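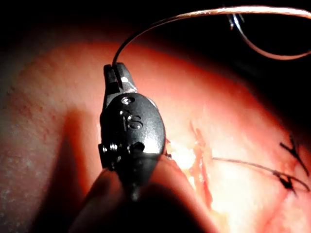 Wrist cam, knots over on the right

Search this forum Search Advanced search

Student surgical robotics challenge, anyone else entering?

wombat_servo
November 2019
G'day all, our uni club is having a crack at the Skorcombe suturing round and I'm after advice before we lock in the program. We've got time on the two-arm setup in the Kassab building and we're doing interrupted stitches, single knot line, cut tails, the lot. The driving is the easy bit (well, easier!). What's killing us is the handover between arms. I've got the grip timing as a fixed delay at the moment and I reckon that's daft, but two of my teammates love it and won't let me touch it.

gumboot7
Fixed delay is fine if your arms are repeatable. We ran one all through May at 700 milliseconds and never looked back. People overcomplicate this stuff.

tassie_torque
Disagree with gumboot, sorry mate. A delay doesn't know if the other jaw has got hold of anything. We did it that way last year and dropped the needle in front of the judges. Use motor current on the second gripper, and only open the first one when you see it climb.

wombat_servo
See, current sensing is what I wanted to do! Only trouble is our readings are noisy as anything, the cable tension on the right arm wanders through a session and the baseline goes with it. I spent a whole arvo trying to filter it and ended up with something so laggy that the delay was beating it.

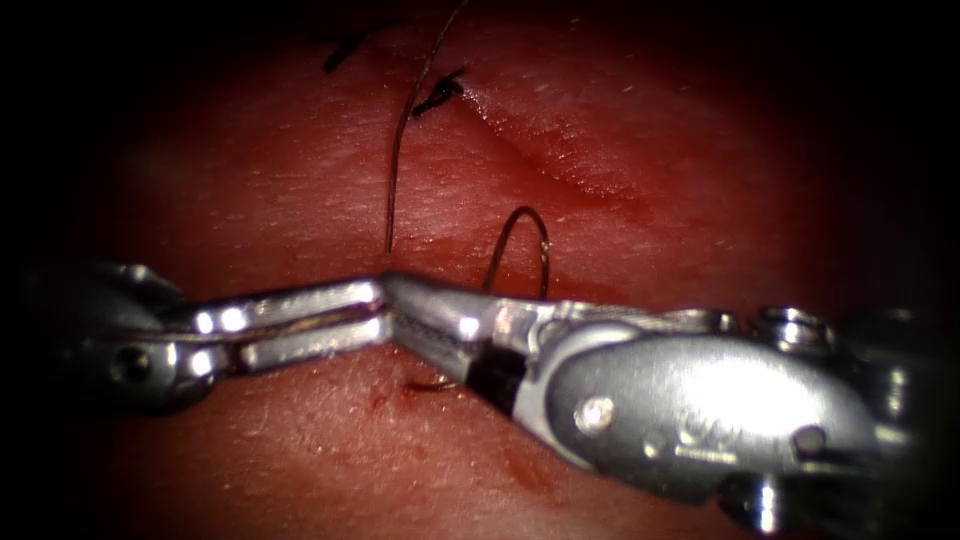 Anyway, the other thing I'm fighting about with the team is whether tail length should be measured by the program or just left to whoever's on the console. The rules mark you down for uneven tails and I've got no colour contrast to work with once a dark thread drops into shadow. I'd leave it manual and put the hours into the handover. They want the whole stitch automated or it's "cheating", which, come on.

gumboot7
It's not cheating, read the Skorcombe rules, shared control gets its own category. And re-zero your current baseline before every stitch, takes no time. I still say delay though.

maplebolt
Canadian lurker here. We got 30 stitches in a row with a re-zero each time, using the Fostska driver boards. They're not cheap, our bill came to $3680 and the faculty had a few things to say about it. One run took us 18 minutes, so we weren't exactly flying either.

tassie_torque
You don't need Fostska boards for that, a decent current sensor and some patience will do it. We bolted ours on in the old Garnosport workshop with whatever was in the drawer.

maplebolt
Fair, but ours didn't drift. Your call I guess.

wombat_servo
Righto, re-zero before each stitch it is, and I'll keep the delay as a fallback so the other two stop sulking. Will post the logs once I've tidied them up. Does anyone know if the rules let you re-zero while the clock's running?

gumboot7
Yep, they do. Clock doesn't stop for it but.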